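2018-06-01
Equipment planning, second arm and bench

Went through the budget again with Shahzad this morning. Podusov came back with a revised quote on the second arm, and freight is now on its own line instead of buried in the unit price. Freight is $1,432, which is more than I had allowed. Arm price unchanged. The quote is good for 86 days, so no need to sign anything before Do-yoon has finished the reach tests.

Nalarer still haven't sent a price for the controller. Ju-won rang them and was told it is with their sales people. If they stay quiet I will put their list price in the sheet and mark it as a placeholder.

Small items, agreed today:
Bench clamps, same pattern as the ones we have – 11
Cable sleeve and ties, one order for both benches
Spare finger pads for the gripper, $781 the lot (steep, but Na is the only supplier with the right hole spacing)
Tool tray for the bench top

The clamps can go on the consumables line. Carmela wants the finger pads counted as capital, as they come under the same order as the gripper. I don't mind either way as long as it's the same next year.

Floor space is the other half of this. I had drawn the second bench in parallel with the first, on the kitchen side. Dong-hyun doesn't like it and wants it turned ninety degrees, to leave a clear walkway along the counter. Had another look at that end of the room before redrawing. 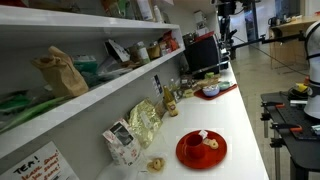 Counter on the left, robot and current bench on the right. Second bench would have to share this floor.

I think Dong-hyun is right. People stand at the counter for their tea and they shouldn't be inside the arm's reach while they do it. Turning the bench costs us a longer cable run, so add that to the sleeve order. The counter and shelves stay as they are. Moving them was never in the budget and I'm not going to ask.

Bench itself: same type as the present one, perforated top and metal legs, so the fixtures swap across. Grarnar can supply it, lead time to be confirmed. Ask whether the legs can be ordered separately in case we want a different height.

Power: need to know what else is on the circuit at the coffee machine end before we put a controller there. Ju-won to check the board.

To do
Me – redraw floor plan, send to Carmela
Do-yoon – reach tests, with the real payload this time
Shahzad – ask Podusov if freight drops when arm and gripper ship together
Ju-won – Nalarer price, circuit check

If the arm is ordered late we are looking at December for commissioning, and I'd want the bench in well ahead of that.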